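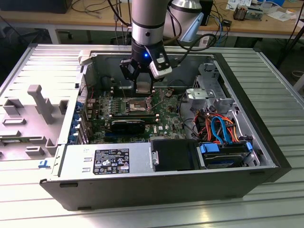
What's Inside a Computer?

I got my first look inside a computer when I was nine. My neighbor, Mirsad Berisha, fixed old ones in his garage, and one October afternoon he let me help him take the side off a big gray tower. I thought it would be one solid lump of computer in there. But there was so much empty space! And it looked like a tiny city, with flat green ground and little buildings all over it.

I still think of it as a city, so let's go for a walk.

The ground is called the motherboard. It's a big flat board, often green, and almost everything else plugs into it. If you look closely at one you'll see very thin lines running all over it. Those are the roads. They're made of copper, and electricity zips along them carrying messages from one part to another. The tiny cans and black squares stuck on top are parts too. Some of the little cans are capacitors (say it: kuh-PASS-i-ters), and they hold a bit of electricity and let it go when it's needed.

Now for city hall. That's the CPU, the chip that does most of the thinking. It's smaller than a cracker, and it sits in a special square seat called a socket. There's a metal frame around the seat and a little lever on the side, and when you push the lever down it holds the chip tight, a bit like the bar on a roller coaster. A working CPU gets hot, so it wears a chunky metal hat called a heatsink. Take away the hat and the chip and you can see the bare socket, full of tiny contacts. Don't poke those! I bent one once and Mirsad didn't say a word, he just went and made tea.

Many computers have a graphics card as well. It draws the pictures on your screen. When you play a game and run through a forest, something has to work out the color of every single dot, over and over, super fast.

Then there's the hard drive, which is the library. Your photos, your homework and your saved games live there, even when the power is off. In some computers it clips into a bright plastic holder, often blue, so you can slide it out without hunting for a screwdriver. I love those blue clips. Any time you spot that kind of color inside a computer, it may be a part you're meant to grab.

And the spaghetti? Cables! The red, orange, yellow and black ones carry power, and different colors carry different amounts. A flat, skinny one called a SATA cable carries information between the drive and the motherboard.

Want to see for yourself? Ask a grown-up if there's an old computer nobody needs, and make sure it's unplugged before they open it. Leave the power supply shut (it's the metal box with a fan, and it can hold a nasty shock even when it's unplugged). Then draw a map of your city. I gave mine street names, and the hard drive was on Munro Avenue.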